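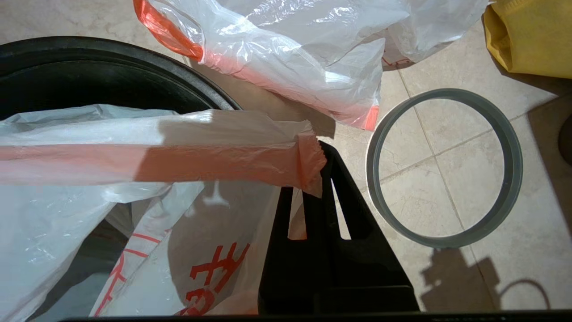

Bin bag with an orange-red drawstring.

Home Vacancies Trial Gardens Visit Plant Lists Contact

Seasonal Kitchen Garden Assistant, Rakena Gardens

Rakena Gardens is looking for a seasonal assistant to work in the walled kitchen garden and the glasshouses from the end of April until November. The post is suitable for someone with a year or two of growing vegetables behind them, whether at work, at college or on an allotment. Full training is given on our own methods and record keeping.

The garden

Rakena is a nine-acre garden on a south-west slope, run by the Nistenard Trust. The soil is a heavy clay loam over shale, and it has been improved in the walled garden by many years of manure and leaf mould. Elsewhere it still bakes hard in summer. The site is windy. Last frosts usually come in the second week of May, and tender crops are kept under glass until they have been hardened off.

The walled garden supplies the Pillon tea room with salads, herbs, beans, courgettes, soft fruit and cut flowers, and surplus is sold at the gate. We also grow a collection of older climbing beans and peas, kept going by saving seed every year. The collection stands at 674 named lines. Only part of it is grown in any one season, and the rest is held as dry seed in the store.

The job

You will work under the head of the kitchen garden with one other full-time gardener. Most of the week is ordinary vegetable growing. In May and June that means sowing, pricking out, planting out, putting up canes and netting, and a great deal of hoeing. From July it is mainly picking, watering, tying in and clearing, with successional sowings of salad every fortnight. In autumn we lift and store roots, cut down the beans once the pods are dry, plant garlic, sow green manure and spread compost.

You would be expected to:

- sow and raise vegetable and flower plants in modules, pots and open ground
- open, shade, damp down and close the glasshouses, including on your weekend turn
- pick, wash and weigh produce for the tea room by half past nine on opening days
- help with the bean and pea collection, from labelling at sowing to shelling and cleaning seed
- keep the sowing book and harvest sheets up to date
- turn and water the compost bays
- keep paths, tools and the potting shed tidy
- answer visitors' questions when you are asked

Labelling matters a great deal here. Two rows of beans can look identical in flower and be quite different in pod, and a lost label usually means a lost season for that line. Anyone who finds this sort of care tiresome will not enjoy the job.

We do not use peat in any of our composts, and we do not use weedkiller inside the walls. Slugs are dealt with by hand picking and nematodes. Some spraying with soft soap is done under glass.

What we are looking for

You will need:

- practical experience of growing vegetables from seed
- clear handwriting and patience with records
- the ability to work outdoors in all weathers and to lift sacks of up to 20 kg
- a way of getting to us, as the nearest bus stops at Stadinen and runs only every two hours. It is a walk of 3 miles from there, mostly uphill.

It would be useful if you also had:

- a horticultural qualification at level two or above
- experience of pruning soft fruit or trained apples and pears
- some knowledge of seed saving
- a driving licence — we have a small van for deliveries to the gate stall and the lower field

If you have most of this but not all of it, please apply anyway and say in your letter what you would need to learn.

Hours and pay

The post is for 37.5 hours a week over five days, starting at eight in the morning. There is an earlier start of seven during hot spells, with an earlier finish to match. You will work one weekend in three, with two days off in the following week. Weekend duty outside the main growing months is light and is mostly watering and ventilation.

Pay is by the hour, above the minimum wage, and the current rate will be confirmed in your interview letter. Holiday builds up at the usual rate. We ask that no more than one week of it is taken in June or July. Waterproofs, gloves and steel-toed boots are provided. Staff may take home surplus vegetables and plants at the end of the week, and lunch from the tea room is half price.

A room is available in the shared bothy for a weekly charge, with use of kitchen and bathroom. It is small and unheated apart from a stove in the kitchen. Please say in your application if you would like to be considered for it. Dogs cannot be kept there.

How to apply

Please send a letter of no more than two pages, with a list of your jobs and any courses, to the garden office. Mark it "Kitchen Garden Assistant". In the letter, tell us:

- what you have grown in the last two years, and where
- one crop that went wrong and what you did about it
- when you could start, and any dates you already know you will be away
- the names of two people we can ask for a reference

We do not need a photograph or a date of birth. Letters may be written by hand. If you would find it easier to apply in another way, ring the office on a weekday morning and we will arrange it.

Interviews will be held at Rakena and take about two hours. They include a walk round the walled garden, a short practical task at the potting bench and a plant recognition test, which covers common vegetables, herbs and weeds at seedling stage. Bring outdoor clothes. Travel costs within the county are paid on the day if you have your tickets or mileage.

The post may be extended over the winter if there is enough work in the fruit cage and orchard, but this cannot be promised at the start.

Posted 29 March 2026. Applications will be read as they arrive, and the vacancy will be taken down from this page once it is filled.

This website uses cookies to remember your settings and count visits. Accept Decline Read more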